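Home Notebook Glazes Kilns Materials Contact

Standale workshop notebook
March – crawling on the satin white, Gameten wall pieces

Opened the Terby kiln at 8:30 a.m. Same fault as the previous load. The satin white has pulled back from the inside corners of the wall pieces and along the relief lines, leaving bare clay with a rolled, thickened edge of glaze on either side. Flat areas are sound. The plain side walls are sound. The fault follows the geometry closely enough that I'm ruling out a bad bucket as the only cause, though the bucket may be contributing.

Witness cones in the Terby were where they should be on every shelf. Cone 4 down, the guard cone above it standing. The bottom shelf was very slightly softer than the top, which is the reverse of what this kiln usually does. Not enough to matter for the white. Worth watching if we put the iron red in there.

State of the pieces before glazing, for the record: bisque was fired in the Buschmann with the usual slow program and an overnight cool. Pieces sat on the open rack by the sink before glazing. I didn't cover them. The earlier load, with the same fault, was covered. So dust on the bisque is not a good explanation by itself, but I've started wiping everything down again anyway to take it out of the picture.

Candidates, in the order I intend to test them:

Application thickness. The corners collect glaze when the piece is dipped and turned. On a cut section through one of the rejects the layer in the corner is visibly thicker than on the face. Thick raw glaze cracks as it dries, and the cracks open during the firing.

Clay content of the glaze. The white carries a lot of kaolin, all of it raw. High raw clay means high drying shrinkage. I found hairline cracks in the dried layer on one of the unfired pieces under the bench lamp, all in the corner and none on the face. They can be rubbed closed with a dry finger, which is what we have been telling people to do, and it obviously does not work well enough.

Slip on the relief. The raised lines are trailed in casting slip at the leather-hard stage. The bisque is a little smoother and tighter on the lines than on the body around them. Glaze take-up is different on the two surfaces. Crawling runs beside the lines and seldom over the top of them, which fits with a thick fillet at the foot of the line and a thin skin on the crest.

Over-milled batch. The current bucket was run in the ball mill along with the tin clear, and the mill timer was not set. I don't know how long it ran. Too fine a grind will do exactly this.

Wax contamination. Unlikely. Wax goes only on the back rim and the fault is on the front.

Test plan. Make up a new batch with part of the kaolin calcined, keeping the chemistry the same. Leave the old bucket alone as the control. Glaze corner test pieces, cut from an actual reject mold so that the inside radius is correct. Flat tiles are useless for this problem and I've taken them off the test shelf so that no one is tempted to rely on them.
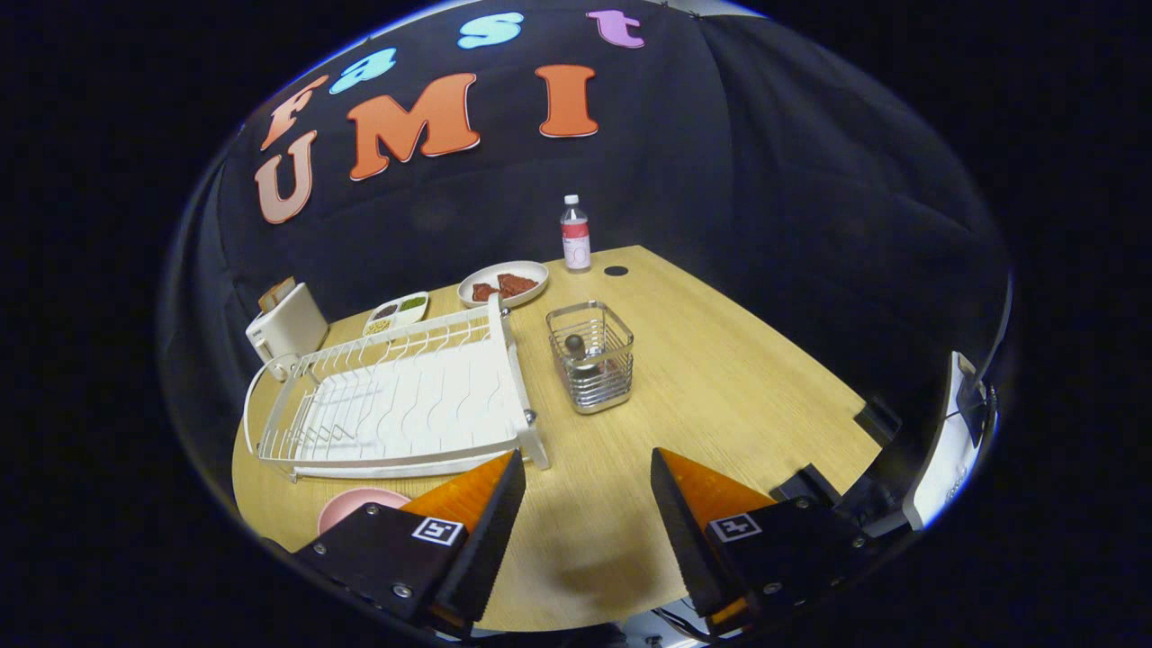

Saeed Daneshvar
Glaze and kiln technician, Standale

Calcining. Ran the kaolin in open bisque bowls in the Buschmann with a normal bisque load, filling the bowls no deeper than half. It came out soft, slightly pink at the top surface and white underneath. Sieved it dry with the extractor on. Lumps broke up easily. Remember to correct for the water lost in calcining when swapping it into the recipe. The correction factor is on the card inside the cupboard door. I've rewritten the card in marker, as the pencil had almost gone.

Batch made up with the calcined portion replacing half of the raw kaolin by corrected weight. The first impression on mixing is that it takes noticeably less water to reach the same density. It also settles faster. After lunch there was a firm layer at the bottom of the bucket, not hard-panned but heading that way. A small addition of bentonite, pre-wetted, brought it back into suspension. Stirred, sieved again, left to stand, stirred again. It held through the afternoon.

Density of both buckets matched with the weighed cylinder before dipping, and adjusted until they read the same. This should be done every time. The log has blanks going back several weeks and I can't say what density the first Gameten load was dipped at. Some of this investigation would be shorter if I could.

Dipping. Each bucket got 3 corner pieces: a quick dip, a normal dip and a deliberately long one. Tongs for all of them, same hand, same drain angle. Tool marks touched up with a brush. Left to dry on the wire shelf with no heat applied.

Results on drying: the old bucket shows hairlines in the corner on the normal dip and open cracks on the long dip. The quick dip is clean but thin, and the body shows through as a gray cast once fired, going by past tiles. The calcined batch is clean on the quick and normal dips. On the long dip there is one faint line, visible only with the lamp held flat to the surface.

The raw calcined layer is more powdery and marks easily. A thumb will take it off. That is going to matter when pieces are carried to the kiln and set on the shelves, and the carrying boards need foam on them. CMC gum would harden the layer, at the cost of slower drying. I'd like to avoid gum if the handling can be sorted out some other way, given how badly the last gummed bucket smelled by the end of its life.

Fired results, Terby, cone 4, same program as the production load. Old bucket: crawled on normal, badly crawled on long, quick dip intact and gray as expected. Calcined batch: intact on all of them, including the long dip. The faint line has healed. Surface is a close match for the approved sample, perhaps a touch less dry. Compared under the north window and again under the gallery-type lamp. Under the lamp I can't separate them. At the window the new one has slightly more sheen on the curve. Denise to judge, since she holds the approved sample and signed for it.

The milling question is still open. I sieved a measured quantity of the old bucket through the finest mesh and left essentially no residue, where a fresh hand-mixed batch leaves a visible amount. That points toward over-milling but doesn't separate it from the kaolin effect. To separate them I need the original recipe, all raw kaolin, unmilled, on the same corner pieces. Mixed it this evening and it's slaking under the bench with a lid on. Labeled. Please do not top it up.

Relief lines. Brushed water lightly over the body either side of the lines on 2 rejects before dipping, leaving the lines dry, to even out the take-up. It helped a little on one and made no visible difference on the other. Too dependent on whoever is holding the brush to be a production method. Changing the fillet at the foot of the line would be better. Softening it with a damp sponge at the leather-hard stage takes very little time and removes the sharp inner angle completely. It does also soften the drawing, and that is a question for the artist, to be put by Denise and not decided at the bench.

Refiring. Tried filling the bare patches on a reject with thickened glaze and putting it back through. The patches filled but the outline of each is still legible as a slight ridge, and the surrounding surface went glossier. Not acceptable for the wall. Rejects from both loads stay rejects, and I'll keep them for section cuts and edge tests.

Note from Denise Inskip, added 4 p.m.: Sheen on the calcined version accepted for the wall pieces. The floor pieces should stay on the old recipe until I have seen a full-size one, as they are lit from low down and the sheen will show more. Sponging the fillet – I will ask, but make one sponged and one not so there is something to look at. Hanging hardware is a separate page, please stop writing it in the margins here.

For the next session: 

Glaze the sponged and unsponged pair from the calcined bucket, normal dip, same kiln shelf.
Corner pieces in the unmilled raw batch.
Foam for the carrying boards.
Mill timer to be replaced. Until then the mill is not to be started by anyone leaving the building.
Check the Terby bottom shelf against the top again with fresh cones, and look at the lower element while the kiln is empty.
Density in the log, every bucket, before the first dip.

Kiln left cooling, vents closed, lid down. Extractor off at the wall.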